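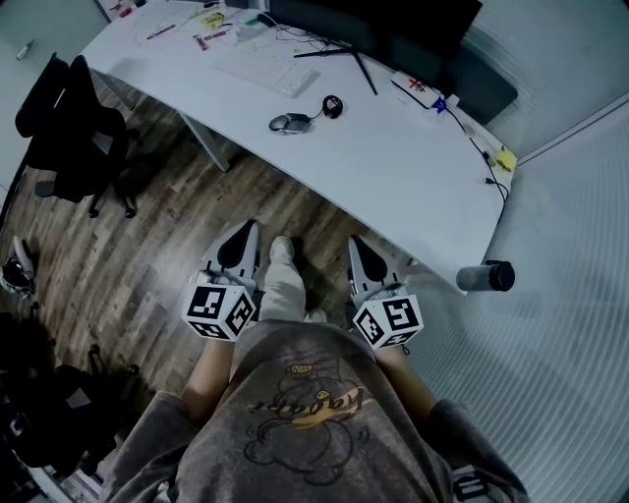 Student projects > Handheld gripper build, semester thread

tkaczorowski
Tuesday, December 20, 2022
OK so our club finally got the second handheld gripper together and I want opinions before everybody vanishes for break. Quick recap if you missed the older thread: two grippers, one per hand, a marker cube on each one, camera up at head height looking down. You do a desk task yourself and the arm policy is supposed to learn from it later. We call the whole thing Skisetti (long story, involves pasta).

My question is about the cubes. We lose tracking way more than I'd like when the hands drop below desk height. Above the desk it's pretty good! Down by your knees, not so much. Would you go with bigger cubes or a second camera?

sirko_o
Bigger cubes, easy. We went through this at Filtis last year with our competition team. Ours were small and cute and useless past arm's length. Reprinted them bigger and most of the dropouts went away. A second camera means a second calibration and you will hate your life.

illia_m
Disagree with Ostap, sorry. Bigger cubes bump into everything. Try picking a pen off a desk with a brick hanging off your wrist - you start moving weird to protect the cube, and then the weird moving is what you're teaching the robot. I'd fix the lighting first. What exposure are you running?

tkaczorowski
Auto. I know, I know.

illia_m
There you go lol. Lock it. A white desk up top and a darker floor underneath is the worst case for auto exposure. It'll hunt every time you look down.

sirko_o
Fair on the exposure, I'd lock it too. I still say a bit bigger on the cubes. Also are you starting each take with both grippers pointed down at the floor and held still? We did 3 seconds of that and it made lining up the left and right hands so much easier afterward.

tkaczorowski
We do start like that, but whoever's wearing it gets bored and it's more like one second. I'll put a beep in the script.

hnatiuk_t
Taras here, I did most of the printing on this one. Please nobody ask me to redo the cubes before January, the Prokopenko room printer is clogged again and I'm not hauling my own over. Also the finger pads matter more than the cubes imo. The black curved ones grip great on a bottle but they slide right off a sticky note. How many takes do we even have that are usable?

tkaczorowski
About 200, if you're generous. A lot of them are Illia putting markers away very slowly.

illia_m
Slow is good data!!

hnatiuk_t
Slow is slow. If every demo is slow the arm is going to be slow, and at the demo day people will walk off.

illia_m
You can resample it. You can't resample a sloppy grasp.

ostelmakh
Other Ostap, hi. Lurking from the Skokell club across town. Has anyone checked the markers themselves? We had a cube where one face got glued on rotated and the pose would flip whenever that face was the only one showing. Took us ages to find. Turn it slowly by hand in front of the camera and watch the axes.

tkaczorowski
Ooh. OK, no, we have not done that on the new one. The left one does flip sometimes and I've been blaming the software this whole time.

sirko_o
If it's the glue after all this I'm still counting it as a win for bigger cubes.

tkaczorowski
Going in tomorrow afternoon. Exposure locked, beep added, then I'll spin both cubes and post the plots. Taras, can you leave the key at the desk?

hnatiuk_t
Already there, top drawer.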